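Bedroom Trash: Where Does It Come From?
Project report, Arnar Hauksdóttir

So my topic was the trash that piles up in a bedroom, and I picked it mostly for the obvious reason that mine was bad. My mom calls it the Ševčík dump, after the old landfill outside Daltavberg. Fair!

The plan was to keep one bag open next to the bed for all of October and put everything in it — no sneaking stuff to the kitchen — then sort it and weigh it every evening at 7. I borrowed a kitchen scale and typed the weights into Wodinex, the spreadsheet thing we use in class. It crashed twice and ate my notes from the first week, so I had to redo those from paper.

The whole month came to 918 grams. I thought paper would win (I have a lot of homework drafts) but snack packaging was ahead by weight and way ahead by space, because wrappers puff back up the second you let go of them. Folding them lengthwise first helped a lot. My heaviest evening was 50 grams, during exam review, and I'm not proud of it. 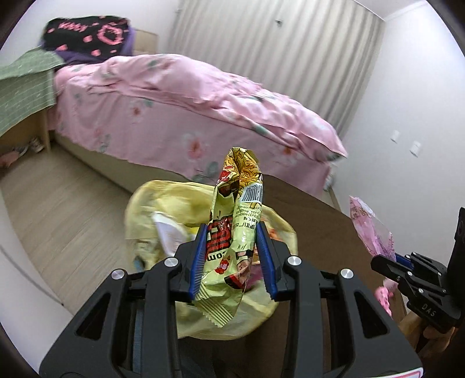
Can snack wrappers go in with the plastic recycling? Ours can't, since the Mallix pickup only takes bottles and tubs, so wrappers go in the regular trash.

That was kind of a letdown, since it meant most of my pile had nowhere better to go. The paper I could at least pull out, and by the end I had a separate box for it under the desk.

If I did this again I'd get my brother to do it too and compare. I'd also skip the four sorting categories I started with, because "other" ended up with hardly anything in it.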